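Recording Your First Set of Tray Examples

Welcome back, and thank you for sticking with us through the long setup page! By now your arm should be bolted down, the camera should be clamped where it won't wobble, and you should have a folder waiting for your recordings. Now we get to the part I like best, teaching the arm to pick things up by doing it ourselves, over and over, while the computer writes everything down.

Start with a tray and a few small household things that feel different from one another. I like a mix of soft and hard, plain and fussy, and keys are wonderful for this (they never land the same way twice). Set the tray down within easy reach of the gripper and leave it a little crooked if that's how it lands. Arms in real kitchens don't get straight trays.

Before you press record, bring the gripper over the tray and stop. Every example in our Hastwood set begins from a pause like this, with the fingertip pointing down and nothing touched yet. 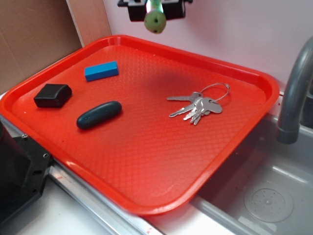 How many examples do I need before training is worth trying?
Our first useful model came from 126 of them, all with the same tray, and I'd aim for something close to that before you judge the results.

Now pick one object and say its name out loud, if your setup records sound, or type it in the label box. Move in slowly, close the gripper, lift, and carry the object to your drop spot. Let go, back away, and stop recording. If you fumble and recover, keep the take! Borislav Spahić, who wrote our recording script, threw his fumbles out at first and ended up with an arm that gave up after a single miss.

After every seven takes, shuffle the objects with your hand and turn the tray a bit. Watch two or three recordings at full speed before you go on, and check that the labels match what was picked up. I once labeled a whole morning's keys as "block" and didn't find out until March.

When you're done, copy the folder to a second drive and go on to the Nevgate page, where we trim the takes.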